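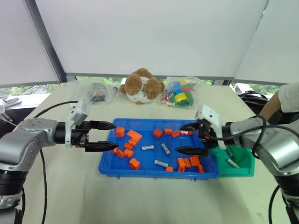
Elli Rissanen
Parts and kitting, Halonen workshop

March, evening

Started on the orange parts after lunch. They came over from Rusteo in one big carton with no dividers, every shape mixed together, so the only way through it is a trayful at a time. Tip some into the blue tray, spread them out on the white table, pull the cubes, then the L-shapes, then the small bricks. The thin bars go last. The metal cylinders are not supposed to be in that carton at all. They belong to the Stinberg order and they keep turning up among the plastic, so I put them in a coffee mug on the windowsill until I have enough to be worth walking back to the store.

The delivery note says 2,688 pieces. I got through 449 by the time I stopped, which is slower than I wanted. The wedges hold me up. When one lies flat it looks like a short block until you turn it over. I had 6 of them in with the bricks and had to go back through the whole bag.

Tried the bags from Flestlow. The seal is fine but the white label patch smears if you write on it with the shop marker. Pencil works. Wrote out labels for tomorrow in pencil and left them in the drawer under the scale.

The raised sides on the blue tray are a help. The old one was a baking sheet and I spent half of last month on my knees looking for bricks under the bench. I would like a second one the same size. Asked, and was told to put it on the list.

Ate late, soup again. My neck is stiff from leaning, so tomorrow I will try the tall stool and move the lamp to the other side. Need to call about the dentist before ten. Also find out whether bag 121 was closed before or after I found the wedges, and if it was before, open it and check.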